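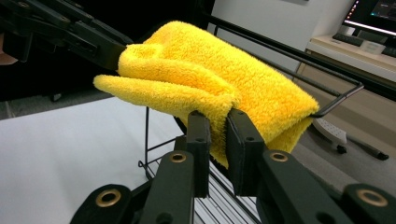
1/ Went to the open day at Lalamside in September. They do automation work, and for one afternoon they let people in to see what's on the benches. I put in for the 3 p.m. group and got it. Notes follow, mostly for the two people who asked me to write it up.

2/ Getting there: the 407 bus from Stokent stops across the road. If you drive, use the Parkex lot behind the building and leave the front spaces alone. Sign-in was at a folding table. You get a sticker and a sheet with a map on it. The map was wrong about the restrooms.

3/ The group was capped at 50. They split us up so each bench had a small crowd, and you rotated when somebody rang a bell. Fifteen minutes would have been enough at most of the benches. The towel bench needed longer.

4/ The towel bench is the one I came for. The job is a yellow microfiber towel and a black wire rack. Hang it, take it down, fold it. The work is done with a pair of hand-held grippers, one for each side of the towel.

5/ I have folded towels all my life and never thought about how much my fingertips do. With two flat fingers on each side you get a pinch and that's it. You have to pick your edge before you close.

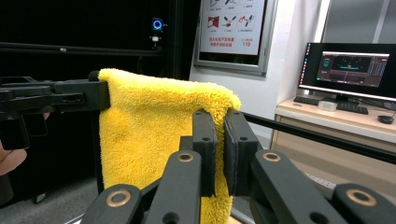 6/ The pile is the hard part, according to the woman running the bench. It's thick and shaggy, so you can close on a tuft and think you have the whole edge. She told us to go a little deeper than feels right and then lift slowly. Somebody asked why they don't use a thin dish towel. She said they do, on other weeks.

7/ Visitors could have a turn. I did mine after a kid who was much better at it than I was. The grippers are lighter than I expected. My left hand kept wanting to turn over at the wrist, and I had to set the towel down and start again.

8/ Things I asked and the answers I got:

- How long does a new person take to get decent at it? A couple of shifts.
- Is it tiring? Yes, in the forearms. They switch off every 60 minutes.
- Does the rack matter? Yes. With several bars close together, the towel can catch on the next one.
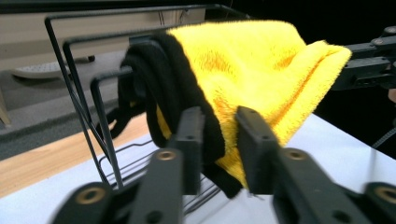

- Does the black edging help? It helps people, who can see where the towel ends. She wouldn't say more than that about the software side.
- Can you buy the grippers? No.

9/ After the bell we went over to the Harju bench, a small arm sorting bottle caps by size. Fine to watch, but it was behind a screen and there was nothing to try. Most of our group drifted back to the towels, me included.

10/ Second go went better. I took hold closer to the corner and kept both sides at the same height. Still a crooked fold.
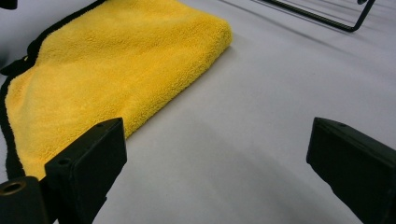

11/ She also said the letting go gets less attention than it should. Open the fingers wide before you move off, or you drag a loop of the pile with you and the fold shifts. I did exactly that on my first try.

12/ Coffee was in the hallway, free, and ran out early. There was a short talk at the end that I skipped to make the bus. If anyone stayed for it, I'd like to know whether they said anything about a spring date.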